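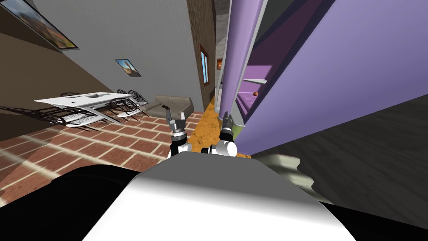 Notes on the Gwilliam demonstration (read before Friday's section)

We went to the Brarkeck open day to see Gwilliam, the household robot software Irnex has been promoting. What we got was a simulated house on a large screen and a presenter with a clicker. Keep that in mind when you write your visit report. A rendered cabinet has no sticky hinges.

The setup: a two-armed robot, a furnished room, a purple cabinet with open shelves, a small ball on one of them. The stated job was to reach the shelf and deal with the ball. I asked what "deal with" meant and was told it depended on the run.

The handout claimed 58 successes over almost 700 runs of the hardest task, which the presenter called encouraging. Work out the percentage yourselves before you agree. The handout did not say

a) what counted as a success
b) who or what decided when a run was over
c) whether the furniture moved between runs

We were shown 3 runs out of all of those. Somebody picked them.

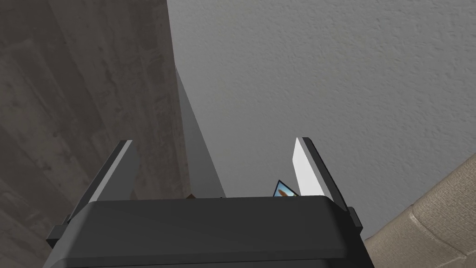
Source: Irnex, simulator still from the Brarkeck open day. Course use only.

The close view of the gripper is the one to study. The two fingers are open in a V with nothing between them. A still like this can't tell you if the robot is about to grasp, has let go, or never got near the thing. Note also how much the housing hides - only a thin sliver of a framed picture shows above it. If a camera sits this close, ask what the software does about the part it can't see.

Culotton, the other exhibitor, had no demo at all, only a brochure. I give them no extra credit for modesty.

For your report (6 paragraphs at most): choose one claim from the handout and say what test on a real robot would change your mind about it. Bring a printed copy.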